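October, late. Kettle on, hands like claws.

Day 7 of the kitchen set and I'm finally not hating it. Started after tea because the afternoon went on a firmware update that Paltico pushed without telling anyone. Both grippers had to be paired again, left one twice. Lost an hour. Ate toast standing up.

Target for tonight was 100 good takes of table clearing. Got to 62, then the storage filled and I had to dump everything to the Wivis drive, which is slow as treacle. Carried on when it was dark out. Task sheet says "mixed rubbish, soft items first", so tissues, peel, foam fruit sleeves, snack packets. Soft things are horrible. A bottle you grab and it's grabbed. Tissue you close on and half the time there's one thin corner in the pads and the rest is trailing about.

Trying to go in slower. Also trying not to do the little shake I do at the end of a pinch – it's in every take from the first 3 days and I bet the model learns it. Must remeber to flag those. 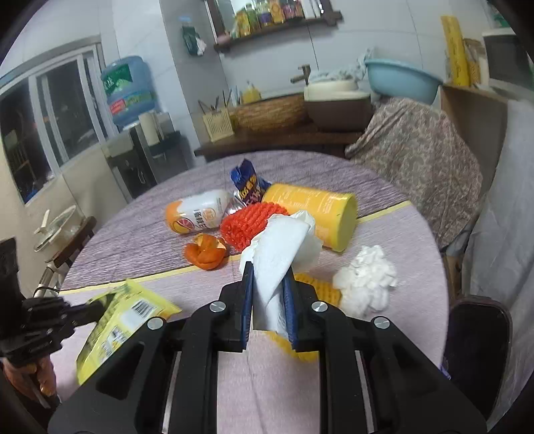 Dulce Jaramillo rang while the drive was copying and said I should stop binning the fumbles, as a slip followed by a second go is worth more to her than a clean lift, and the last policy froze solid whenever it missed because it had never been shown a miss. Keep them, she said, just tag them. Fine. Would of been nice to know before I deleted 351 of the things.

So new rule, fumbles stay. Tag R for regrab. Running total across all of us is 3,667, the Ekthorpe lot well ahead, they have a dishwasher task and it's all plates. Jammy.

Back at it till gone eleven. Wrist sore on the left, the trigger spring on that one is stiffer, ask MacLeish for the softer spring. Two hands at once still feels like patting my head and rubbing my tummy.

Tomorrow – charge both, wipe lenses, more tissues, then cutlery if time.

Bed.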